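Halliday Furniture Support
Ticket 109: Grundum cubby unit, shelf pins coming out
Status: Closed
Opened: Friday, April 19, 2019
Category: Shelving, after assembly
Room: Bedroom, light wood floor

Customer message

I put together the white Grundum unit last week and the shelves in two of the compartments keep tipping forward. The pins on the front side slide out of the holes when I pull a basket toward me. They don't break, they just drop on the floor. The sides have rows of small holes and I used the ones shown in the booklet. The unit stands on its own and is not fixed to the wall. I want to keep baskets in the lower cubbies, so those are the ones I need working first.

Reply from support

Thank you for the details. Please check the following and write back with what you find.

Take everything out of the two compartments and lift the shelves out. Push each pin in by hand until the collar sits flat against the panel. If it stops short, look for sawdust in the hole and clear it with a toothpick. Do not use a hammer.

Then measure the inside width of each compartment at the front and again at the back. The two numbers should match within 2 mm. If the front is wider, the side panels are spreading and the pins will not hold. 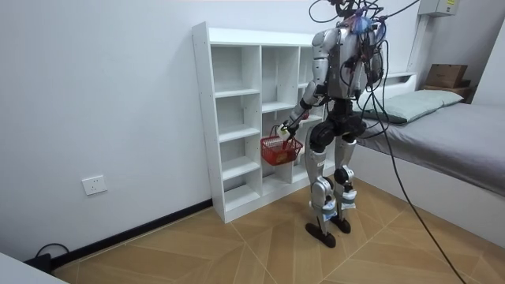

Also check that the unit is standing level. A floor that dips toward one corner can pull the frame out of square, and the lower cubbies usually show it first. Tell us what you keep in the baskets and whether they slide in freely or rub on the sides.

Customer message

Cleared the holes. There was dust in three of them. Pins go in all the way now. The back measures the same in both compartments but the front of the bottom one is 4 mm wider. Floor looks level with a 30-inch level laid across the bottom panel. The baskets are light plastic ones with small stuff in them and they don't rub.

Reply from support

The 4 mm gap points to the connecting bolts along the front edge. They are often left a half turn loose when the unit is built lying down. Stand it up, loosen the front bolts slightly, press the side panels together and tighten from the bottom up. Measure again before putting the shelves back.

We are mailing a bag of replacement pins, part 36, in case any of yours are worn.

Customer message

Tightened the bolts. Front is now within 1 mm. Shelves have stayed put for four days with baskets going in and out. One pin was chewed up at the end and I swapped it for a new one from the bag. You can close this.

Closing note

Cause: loose front bolts, dust in pin holes. Pins sent, no panels replaced. Customer was told to fix the unit to the wall with the bracket from the hardware bag.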